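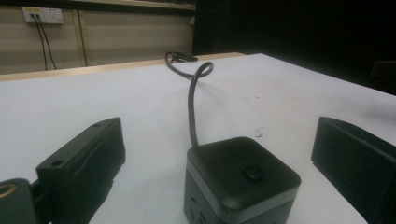
Asked by deskbound_wava, November 2019

Cube power strip on a white work table: how do I keep the cord from looping?

I bought a small black cube power strip to use on a white work table. It has a button on top and sockets in the side, and I like it because it takes up so little space. The trouble is the cord. It comes up out of the cube, turns over into a tight loop, and then wanders off to the back of the table with the plug end in a tangle. I have pulled it straight by hand several times and the loop comes back in the same spot.

The cube is also light. When I plug something in, it slides, and when I let go the cord pulls it part of the way back.

I would like to leave it on the table where I can reach the button. The wall outlet is behind the table, up on the wall. I can't drill into the table because the white top is only a board laid over a wooden one, and the wooden one has to go back to the Pritchard building in August without holes in it.

Is the loop bad for the cord, or does it just look bad? And what is the best way to hold the cube still?

3 replies

Rollel_user
A loop that is only a loose curve is fine. A tight one you should get rid of, mainly if it sits close to where the cord goes into the cube, as that is where cords tend to wear out. Unplug it first. Then find the loop and turn the plug end in your fingers until the loop opens up. Pulling on both ends makes it smaller and tighter, and that is how you get a kink.

Once the twist is out, lay the cord flat along the floor with a book on each end and leave it overnight. New cords come folded in the box and they remember it. Mine needed 2 nights. A warm room helps. Don't use a hair dryer on it.

For the sliding, put the cube at the back of the table instead of the middle. There is less cord lying on top then, and less to pull on it. 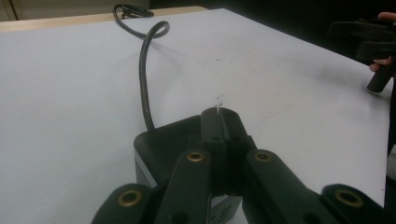 Last edited November 2019

tapeandties
I would use adhesive cord clips. Stick 2 of them on the white board, one a hand's width from the cube and the other at the back edge, and press the cord in. Wipe the board with rubbing alcohol first and let it dry or they will come off. I used the ones from Trutodow, but any kind with a foam back will do.

Don't clip it tight against the cube. Leave a gentle bend there -- the cord needs some room to move when you turn the cube to get at the sockets.

For the cube itself, removable mounting putty works better than double-sided tape. Tape holds too well and you may pull up the surface of the board when you want it off. A square of rubber shelf liner cut to the size of the cube is another way to do it and leaves nothing behind.

If there is extra cord left over, fold it back and forth in long flat folds and put a hook-and-loop tie in the middle. Don't wind it into a small coil. Keep the bundle off the table if you can, where air gets to it and nothing is piled on top.

mm_17
just get a longer table lol. or a strip that screws to the wall. I had a cube and went back to the flat kind
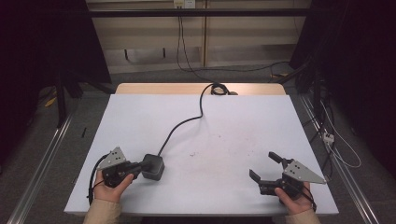

Can I run the cord between the white board and the wooden table to hide it?

Leave it on top of the board or take it straight off the back edge. A cord pressed flat under a board can get damaged without your seeing it, and the board will rock on top of it.

deskbound_wava
Thanks. I will do the untwisting first and then the clips. I have shelf liner left over from the kitchen drawers, so the cube gets a piece of that. Moving it to the back would mean reaching across everything to get to the button, so it is staying in the middle for now.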